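Travel & Landscape Photography – evening class
Session 4 handout: shooting on the coast in low light
Tutor: Debora Benedetti (notes typed up fast, sorry, ask if something makes no sense)

Before anything else
Check the tide table. Then check it again for the right day. Two people last term had the wrong week open and got wet to the knee at Varnitz. Rising tide = bag stays on your back, always. Falling tide = better foregrounds, clean sand, wet rock with some shine on it.

Get there 80 minutes ahead of sunset. Sounds like a lot. It isn't, you will spend half of it walking up and down looking for a foreground.
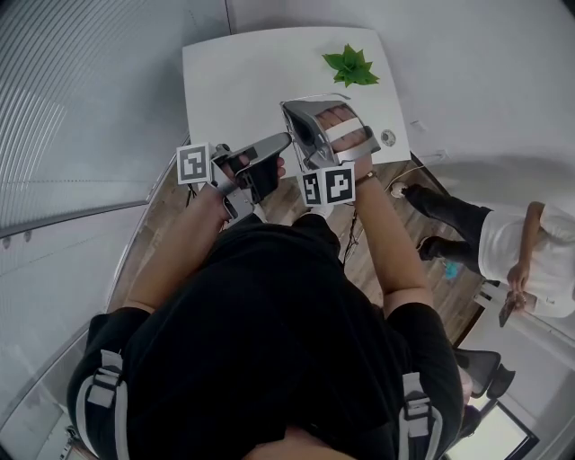
Straps and bags. Go with two shoulder straps over a single sling for any walk over rocks, weight stays even and both hands are free. One strap over each shoulder, each with a plastic buckle – that sort of arrangement is what you want when you are bent forward over a low tripod. Do the buckles up before you lean. A loose bag swings round and takes the tripod with it. Chest strap too if yours has one.

Tripod
Legs wide, low, push them into the sand and wait for one wave to go past before framing. It will sink a bit. Level after that, not before. Don't raise the center column in wind. Rinse legs in fresh water the same night, salt gets in the joints.

Shutter speeds for waves (starting points only)
1/1,000 – frozen spray, needs bright light or high ISO
1/4 to 1 second – streaks as the water pulls back, my favorite
23 seconds – mist, flat sea, no texture at all
Press the shutter when the wave starts going OUT. Most peple press on the way in and get white mush.

Focal length
Wide lens is the default but take the 50 as well. Valdir Guerra's set from Punier was nearly all on a 50 and it was the strongest in the group, because he kept the sky out. We'll look at those again Friday.

Filters
Polarizer: turn it while looking at wet rock, stop when the glare goes down but not all the way. Off again when the sun is gone, it costs you light.
ND: focus first, lock it, then fit the filter.
Grads: optional. Bracketing does the same job if nothing in the foreground is moving much.

Lens cloths – take several. Spray gets on the front element every few minutes and you won't see it on the back screen. Keep dry ones in an inside pocket, used ones go somewhere else.

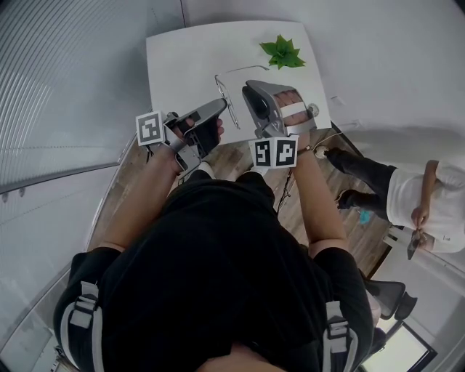
Composition
One strong thing near, one far, something to lead between them. A line of foam will do it. Keep the horizon off the top of the rock, leave a gap, even a small one. Kgomotso Venter asked about people in the shot: yes, small, standing still, side on. Ask first.

Colour of the light changes quick after sunset. Leave white balance on daylight so the files match, fix it at home. The best blue usually comes when everyone else is walking back to the car park. Stay. Bring a 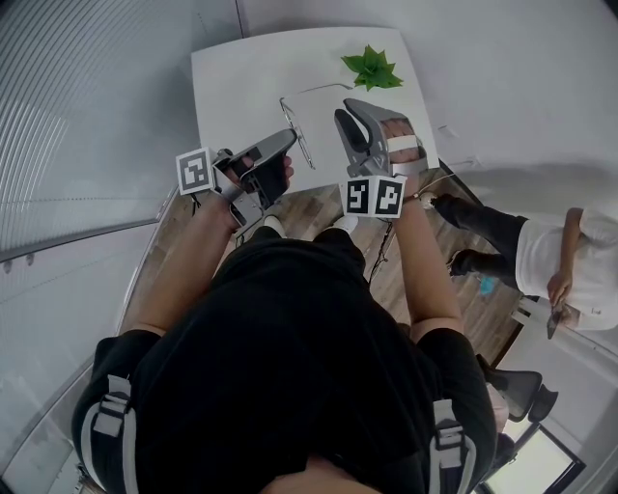

head torch with a red setting, spare battery in a warm pocket, and a hat. Batteries drop fast in cold wind. Petro Savchuk will have the group's spare torches at the Pichler steps if you forget yours, but don't count on it.

For next time
– Same spot, three shutter speeds, same framing. Print small or bring on a stick.
– One frame with no sky in it.
– Read the chapter on exposure blending, skip the software part.
– Lerato Mokoena is doing the lift list for the Zomach trip in September, give her your name at the break.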